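Solau to Rinley by bus, the cheap way

OK quick post before I lose the notes, the wifi here is slow and I have 30 minutes before checkout.

So. June, night bus, one backpack. I had told myself I would not spend more than 593 on the whole trip, food included, and I sort of stuck to it. Seat 47, last row, right over the engine. Do not take seat 47. Legs went numb before we even left town.

Stopped at Retamal at 4 in the morning. Tea, boiled eggs, a bathroom with no light. Then the road starts climbing and you stop thinking about sleep. Fog, goats, more fog — and then suddenly the whole valley on the left side. Worth the bad seat. Almost.

Got into Rinley hungry and went straight to the first place with a stove going. Potatoes and flat bread. Had seconds. Walked up to the old fort after that, which was closed, so I walked back down agian.
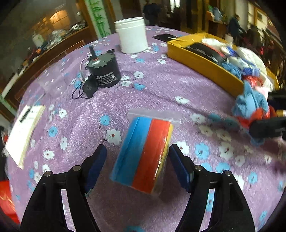 Someone left a comment on my last post saying I should skip Rinley completely and stay two nights in Skuneseo, cheaper rooms and the lake is right there. Fair point. I only gave Skuneseo one afternoon and it was the best part of the trip, cold water, hardly any people on the path. Next time two nights, maybe three.

Return bus leaves at 7 sharp. They mean it too, I saw it pull out with a guy running behind it. Tickets only at the window, cash, and the window opens when it opens.

Bring socks. Bring more socks then that. Room prices and the bus timings I'll put up when I'm home and have a real keyboard.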